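Vastach - "Kubiak" 12" - anyone got theirs yet?

lowpass_larry
Mine landed this morning and I have played it 6 times already! Went in expecting another set of murky loops like the last tape, and the opening track has an actual tune in it, buried under all that tape hiss but definitely there. The bass on side B is enormous. I had to take a plant off the speaker.

Pressing is lovely too, flat and dead quiet between tracks.

2024-02-02

tin_roof
Jealous. Mine is still "being prepared" at the Bolthorpe shop. Is the long version of the title track on the vinyl or only on the download?

lowpass_larry
Only the download, sadly. The vinyl has the edit, but it fades at a good spot and I didn't miss the rest much.

mossgrown
I'll be the grump then. I love Vastach, but the edit ruins it for me. The whole point of that track is the last stretch where the drums drop out and you're left with the organ going round and round. Cutting it so they could squeeze in the Hiltier remix was a bad call.

hexagonal_hen
Can't agree, mossgrown! The Hiltier remix is the best thing on the record. It takes that same organ part, speeds it up and chops it into tiny bits, and by the end it's practically a rave tune. I've been waiting for a proper loud Hiltier remix since the July cassette and this is it.
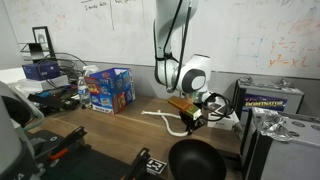 And it gets better the louder you go. On headphones I thought the hi-hats were a bit harsh, then I put it through the big speakers and they sat perfectly. My neighbour may have a different view.

mossgrown
Fair enough, it's a good remix. I'd just have put it on a separate 7" and left the original alone.

tin_roof
How many did they press? The shop couldn't tell me.

lowpass_larry
1,000 on black, no coloured version. Mine isn't numbered, so don't go hunting for a stamp.

pocket_ohm
They must be nearly gone by now. I listened to both versions of the title track back to back last night and I'm with mossgrown on the ending, but side B wins me over every time. Those low notes halfway through the second track, wow. Does anyone know what they used for them? Sounds like an old organ pedal to me.

hexagonal_hen
I'd guess a synth through a worn-out tape machine, there's a wobble on it. Could be wrong!

tin_roof
Update: the Bolthorpe shop has just emailed, mine's ready to collect. Off out in the rain with a carrier bag, back later with a verdict on the edit.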